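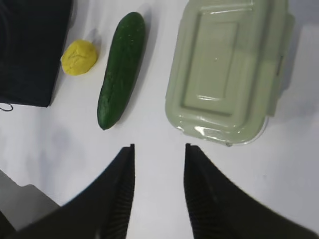
About us

Hello, and welcome to Hekdale Table! I'm Isabelle Cloutier and I run the place with Masaru Shimada, who does the sums and most of the chopping. We're a small after-school club for children from five to eleven, and what we do is cooking and modelling, both at the same tables, usually in the same afternoon.

People do ask why we mix the two. I used to teach reception at a school in Danville, and I noticed the children who wouldn't touch a vegetable would happily squash a lump of clay for half an hour. So one July I put a cucumber on the table next to the yellow clay and asked them to make me one. They poked it, sniffed it, argued about whether the bumps went all the way round (they do, more or less), and by home time most of it had been eaten. I handed in my notice the next spring!

We started with 7 children in my kitchen. Now we have the ground floor of the old seed shop on Bornthorpe Road, with a proper sink, a cooker that mostly behaves and plain white tables that show every crumb and wipe clean in seconds. Each session has 15 places and there are always three grown-ups in the room. Despina Jurić looks after the modelling side, and she can make a very convincing radish.

A normal afternoon goes like this. Doors open at half past three, coats off, hands washed, a drink and a biscuit. Then we look at whatever the vegetable is, model it, chop it and make something with it, which might be soup, or fritters, or just a big bowl of things to dip. Anything left over goes home in a tub, so please send one with a lid that clips down. We've had hummus in a book bag and I'd rather not do that again. Put a name on it too, please, as they do all end up looking the same.

Clay stays on its own boards and never goes near the food knives, and we wash hands again in between. If your child has an allergy, tell us when you book and Masaru will ring you for a chat before the first session.

Want to come and have a nose round? Pop in any term-time afternoon before three, when it's quiet and the kettle's on. Ring the bell twice, it sticks.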